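Trying out narrow fingertips on fiddly things: a bench method you can do at home

Tahira Awan
Wed 8 April

If you've been following the gripper posts for a while, you'll know that I spent most of January happily picking up blocks, mugs and tins of tomatoes, and feeling pretty pleased with myself. Then Oana Ursu dropped by, had a look at my results and asked what the fingers were like with a necklace. Well! That was the end of the easy life.

So this page is how I now compare two sets of fingertips on thin, bendy, tangly stuff. It doesn't need a fancy lab, only an arm, a parallel gripper, a wrist camera and a fair bit of patience (and a cup of tea, in my experience). I've been comparing the Kulow tips, which are narrow and squared off at the end, with the wider rubber-faced Stidis ones, but the steps are the same whatever you've got bolted on.

Setting up the table

Pick a plain, pale surface. I started on a dark grey mat and the camera lost the fingers against it every time they came down, so I'd save yourself the bother. Put one solid object near the back of the workspace, something with a clear corner. I use a small wooden box. You'll want it later when you check whether the camera has shifted on its bracket, and it's also a good honest obstacle for the arm to steer around.

Wipe the fingertips with a dry cloth. Wipe them again between sets of tips too, even if they look clean to you.

Zeroing the fingers

Close the gripper on nothing, slowly, and watch the tips in the wrist view. They should meet squarely along their flats. If one is sitting a hair forward of the other, loosen the mounting screws, pinch a bit of card between the tips, and tighten up again while the card is held. Do this before you touch the force settings. I did it the other way round once and lost a whole afternoon chasing a number that was never wrong in the first place.

Then set the table height. Bring the arm down until the tips just kiss the surface, note the reading, and raise it by 2 mm. That's your floor. For chain you'll be tempted to go lower, and you can, but creep down to it once you trust the arm.

Choosing the pieces

Cheap costume jewellery is perfect. Parveen Mengal gave me a bag of odds and ends from her market stall, chains and rings and little charms, some of it still caught up in scraps of plastic wrapping, and I've left it just as it came. A neatly laid out chain is a lovely thing to grasp and tells you very little. A knotted clump with a ring hanging off the side will tell you plenty about your tips!

Running the trials

Do 30 grasps per set of tips. For each one, drop the pieces from your hand so they land however they like, and don't tidy them. Aim for the chain just below the knot, with the fingers straddling it, and close at your lowest force. Lift by the width of your hand, hold while you count to five, and then set it down again.

Write down whether the piece came up, whether it slipped during the hold, and whether anything else came along for the ride. I keep mine in a Dogar logging sheet, and I save a wrist view at the moment the fingers close, which has settled more than one argument with A-yeong Yook over what counts as a proper pinch.

If the chain slides, bump the force up one notch and begin the set over. Please don't change it halfway through, tempting as it is. 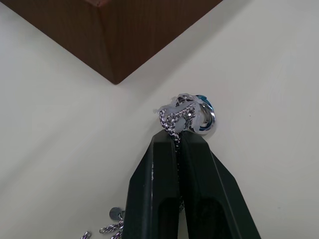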